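Notes from the Nirari ski jumping hill
2023-12-15

The bus up to the Nirari hill leaves from behind the train station and takes long enough that you want a seat. I did not get one. The open day had been announced in the local paper and on the hill's own website, and most of the people on the bus seemed to be parents with children who had never seen a ski jump except on television. I had seen a few, though always from the bottom and always during a competition, when most of the place is fenced off.

Nirari is a normal hill. It has never hosted a major championship and is not likely to. It holds two rounds of a regional cup each winter, a junior meet, and summer training on plastic. I wanted to see it for that reason. I have written here before about host cities and what is left after the games move on, and most of those columns were about places that were built for two weeks of television. Nirari was built for the people who live near it, and it is still in use.

Arrival and sign-in

Sign-in was at a window in the side of the timing building. You gave your name, signed a form saying you would stay behind the ropes, and got a colored wristband. The color decided your tour group. I was in the green group, which went last. The wait was fine. Coffee and soup were sold from a trailer near the parking lot, and the soup was good and hot.

It had snowed overnight but not much, and the grass was showing on both sides of the landing hill. The landing hill itself was white from top to bottom. All of that was made snow. It has a different look from the natural kind, grayer and more solid, and where it had been pushed up against the side boards you could see the marks of the machine.

The temperature at the bottom was just under freezing when I got there and just over it by lunch. The people running the place did not seem worried.

The snow plant

The first stop was the pump house. It is a low concrete building next to a pond, and it was loud enough inside that the guide gave his talk before opening the door. The guide was Hollis Lyons, who has been hill manager for nine seasons and was an assistant before that.

Lyons said the hill needs 48 hours of good cold to cover the landing area to the depth the rules require. The hours do not have to be in a row, but it goes better if they are. This season they got the cold in two pieces, with a rainy spell between, and lost part of the first piece. He did not make a big deal of it. Somebody asked if they would have to cancel the first cup round and he said no.

The pond is filled from a stream in spring and early summer and has to last. When it is empty, there is no more snow. A man behind me asked why they don't just make the pond bigger, and Lyons pointed at the road on one side and the property line on the other.

They also store snow over the summer. In June, when I would have guessed the whole place was green, there is a pile behind the pump house under a thick layer of wood chips. What comes out from under the chips in the fall goes at the bottom of the landing hill, where it needs the most depth. The chips were stacked along the fence when we walked by, dark and smelling like a sawmill.

The inrun

You get to the top by stairs or by a small lift on the side of the hill. The lift was running but it only carries two at a time, so most of the green group took the stairs. They are open metal stairs and you can see down through them. One woman went up ten steps, stopped, and went back down, and she was not the only one who had second thoughts.

The inrun track is refrigerated. I knew this was common now but had not seen one close up. Two grooves run down the ramp, and under them are pipes carrying coolant. The ice in the grooves is cut to shape with a machine that rides down on a cable. The track was put in by a company called Takács, and there is a plate with the name on it bolted to the side of the start platform. Before that, according to Lyons, they packed the track by hand before every session, and a warm afternoon could end training.

From the start bar the landing hill is mostly out of sight. You see the ramp, the end of the ramp, and then the town. I had read that before and it still surprised me. A boy in our group asked how old you have to be to jump from there. He was told there is no set age, but that nobody goes off the normal hill until the coaches have seen them land well on the three smaller hills next door. He looked pleased with that.

The wind display is at the side of the platform. It was showing a light tailwind the whole time we were up there. A coach in a booth partway down watches the same numbers and drops a flag when it is safe to go. In competition there are lights as well.

We watched six juniors come down. They were from the local club and had been asked to jump for the visitors, and they were clearly enjoying it. From the top you hear the skis in the track, then nothing, then a slap from far below. The kids standing next to me did not say a word during any of the jumps and then all talked at once.

The judges' tower

The tower was the stop I had come for. It is narrow, with five small rooms side by side and a bigger one above for the jury. Each judge's room has a window facing the landing area, a stool, a shelf, and a keypad. The walls between the rooms keep the judges from seeing each other's marks.

Vichien Jitpraphai met us there. He judges at regional level and had driven in for the day. He took the group through what a judge looks for: the flight, the landing, and the outrun. Each jump starts from 20 style points per judge, and points come off for faults. The highest and lowest of the five scores are thrown out. He said the landing is where most of the points go, and that people in the crowd nearly always think the marks are too low, because they are watching how far the jumper went.

I asked him about the complaint I hear most, that style marks just follow the distance. He said there was something to it. A long jump looks good, and a judge is a person. He said he tries to write down the faults before he looks at the board. I thought that was a fair answer.

Someone else asked about the pay. He laughed and said it covers gas.

The equipment room

The last indoor stop was the equipment room, on the ground floor under the judges. Suits are measured here before and after jumping, skis are measured and weighed, and boots are checked. A bigger suit catches more air, so the rules on fit are strict, and this room is where most disqualifications happen. There were two long tables, a scale, a measuring board fixed to the wall, and racks for skis. The racks are from Felska and have been there since the building opened. Loan gear for the junior program is kept in the same room, and gloves and goggles go in plastic bins during the season so a coach can carry the whole lot up to the small hills in one trip.

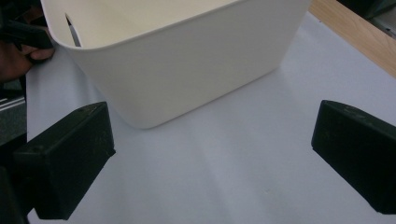

What it costs

A sheet with prices was handed out at the end. I copied down the parts that seemed useful.

Junior membership for a season is 100 dollars, and that includes loan skis, boots, and a helmet. Suits are extra once a child moves up to the bigger hills. Adult beginners can take a weekend course on the smallest hill. The course had a waiting list when I asked.

Cup rounds are open to the public. The standing area holds 1000 people and Lyons said it has been full once, for a night event with free parking. Most rounds draw far fewer. The money that keeps the hill going comes from the town, the club, and a sponsor, Jarkis, whose name is on the banner over the outrun.

I asked what the town gets for its share. Lyons said a hill that is used in every month but April and May, when they do repairs. I have asked the same question at much larger venues and been given a folder.

Getting there

Take the bus if you can. The parking lot was full before noon and cars were lined up along the road down to the bridge. The last bus back leaves early, and the driver does not wait. Bring real boots. The path from the pump house to the stairs is steep and was icy in the shade.

There is one indoor restroom, in the timing building. The soup trailer takes cash only.

The next open day is planned for summer, when jumping is on plastic and the landing hill is kept wet with sprinklers. I plan to go if the date works. The first cup round is in January and tickets are sold at the same window where we signed in.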